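In Defense of Giving Sponges Their Own Shelf

I have opinions about sponges. I wish I had opinions about wine, but you get what you get. Mine is that a sponge deserves a real shelf, with space on either side of it, and that the bucket under the sink is where good sponges go to be forgotten (mine had one in there I must have bought two kitchens ago!).
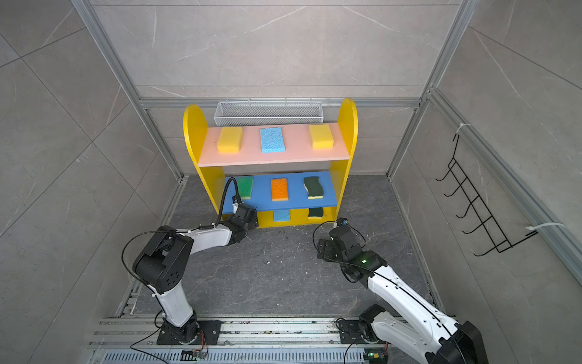

By the Saturday-less Housekeeper, Guerreiro House

My own conversion came when I moved into the co-op and found I was sharing a kitchen with 6 other people. We went through a 100-pack from Hondetetti before winter was over, which is ridiculous, and most of it was people opening a new one when they couldn't find the old one. So I say spread them out where you can see them. Yellow ones up top on the pink board, scrubby ones on the blue board, and leave a gap between. People tell me it's a waste of a shelf. A waste of what, though? You'd only put a dead plant on it.
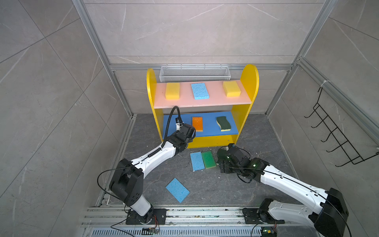

Guerreiro House Kitchen Club

The other thing I'll argue for is color. I like a shelf in yellow, pink and blue, the kind you'd expect to find in a kid's room, and I don't care if it clashes with the tile. Gray kitchens swallow things. A friend of the club swears by matching everything to the counter, and good for her, but she also spent half of December looking for her dish brush. I want my light blue sponge for glasses and my green one for the roasting pan, and I want to grab the right one before I've had coffee.
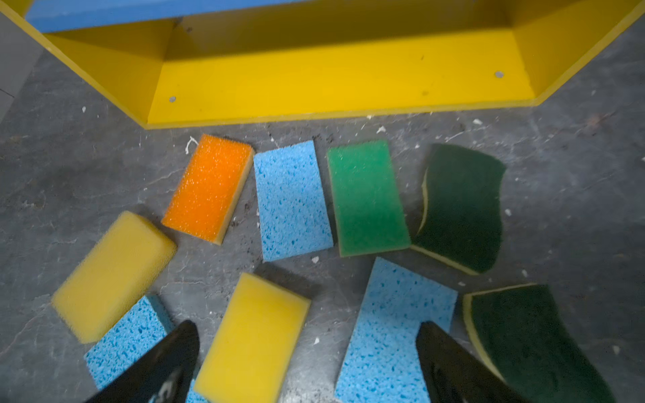 Sorting day is where people lose patience with me. I think you should take every last sponge out before you put any of them back, and the floor is the best place to do it, even if that means sweeping first (and again after). Once they're laid out you can see what you've been living with. That dark green one with the curled scouring pad, for instance, won't ever sit flat next to a plain light blue rectangle, so I'd give it the end of a shelf and plenty of elbow room. The Arno catalog has 807 things for organizing a sink and I would trade the lot for ten minutes of kneeling on the floor.
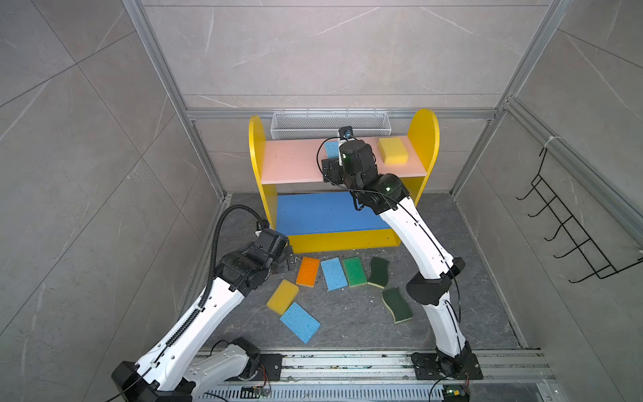
Flarora, December

Then comes the putting back, and I'd start at the top. Get a light blue and a yellow up on the pink board and the rest of the pile looks a lot less annoying. The orange one can wait. I also like a long wire basket behind the top shelf, though I'm strict about it: no sponges in the basket! It becomes the bucket under the sink all over again, only higher up. Ours at home holds rubber gloves and that's it.

Next month I'm taking on dish towels, and I already know which half of the house is going to be mad at me.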